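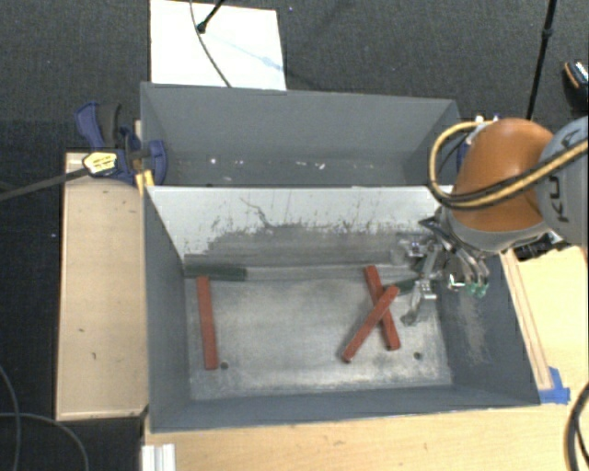

Three red bars in a two-part metal bin

Speaker notes: What a small museum keeps, and who it keeps it for
29 November 2018 | By Ľubica Holub
8 minute read

Several of you asked for my notes after the talk at Hestow, so I have typed them up more or less as they were, with the muddled bits left in. The places where I wandered off and told stories are marked, and I'm afraid there were a few.

OPENING

Thank everyone for coming, thank Lauri Harju for the kind introduction and for the loan of his laptop. Say hello to the people from the Kairys gallery, who have come a very long way by train.

Start with the dance hall. When we first talked about a museum of the Ornard dance halls, most people assumed it would be a museum of famous bands. We did have some of those come through, and I will get to them, but the people who wrote to us wanted to talk about the floor, the coats, the bus home, the woman who sold the tickets and knew everybody's mother. I had a neat plan for five rooms in order of date and I had to throw it away over the course of one summer, which was painful at the time as I had already bought the folders.

(Tell the one about the ticket seller and the missing trombone. Keep it short!)

THE COLLECTION

We hold 2,064 items as of this autumn. Pause here, people like to write that down. Most of it is paper – programmes, posters, letters, set lists, dance cards, a great many receipts. Then the frocks and the shoes, then the instruments, and then the recordings, which are the smallest part and the part that visitors ask for first.

Explain that nearly all of it came from families. A museum in a capital city can go to auction and bid for a famous singer's gloves. We have a kettle and a front desk, and people bring things in carrier bags. I love this, and I could talk all evening about the carrier bags, but it does mean that our collection is shaped by who lives near enough to pop in, and by who feels that a museum is a place for them. For the first few years we had almost nothing from the Chinese families who ran the supper clubs on the north side, although those clubs had some of the best music in the county.

CHIA-JUNG FUNG'S ALBUMS

Slow down for this part. Chia-jung Fung first came to see us in July with two albums belonging to her grandmother, who sang at the Primness Supper Club for most of her working life. They had been in a wardrobe. We sat at the big table all afternoon and she told me who everyone was, and I got half the names wrong and she very patiently put them right.

Read from her letter: "I did not want them to go in a drawer. If they are going to go in a drawer, I have one at home." I have that pinned above my desk.

What we agreed in the end was a loan with a yearly visit, so that the albums are still the family's and come home for the grandmother's birthday. It is more work for us on paper, and the insurance people did sigh a bit. I would do it again tomorrow, and we now offer the same to anyone who asks.

(Somebody will ask about the insurance. Jui-lin Kwok has the wording and is happy to share it, find her at the tea urn.)

THE LISTENING ROOM

Describe the room: chairs from the old hall, low lamp, one recording at a time. We play each one for 3 weeks and then change it. We were told to put everything on a touch screen, and perhaps we shall one day, but I've grown fond of watching strangers sit through a whole song together. One gentleman got up and danced. His wife said he had not danced since they married, and she didn't look entirely pleased about it.

Play the clip. It is 70 seconds long. Check the sound BEFORE the talk this time.

WHAT I WOULD DO DIFFERENTLY

Start recording people's memories sooner. We waited for a proper machine and a proper form, and we lost two of the original band members while we were waiting.

Write labels in the words people used. Chun-yin Yau rewrote ours last winter, and visitors now read them to each other out loud.

Ask the musicians still playing locally what they need. Mostly it was somewhere to rehearse, and we have a large room that sits idle after five o'clock.

QUESTIONS

Leave plenty of time. If it goes quiet, ask whether anyone's parents met at a dance, and then sit down, as you won't be needed for a good while.

Remember to mention the spring concert and the sheet for names by the door.

Related
Supper club songs: a first list
How to lend us something and get it back
Notes from the Kairys visit
Spring concert: players wanted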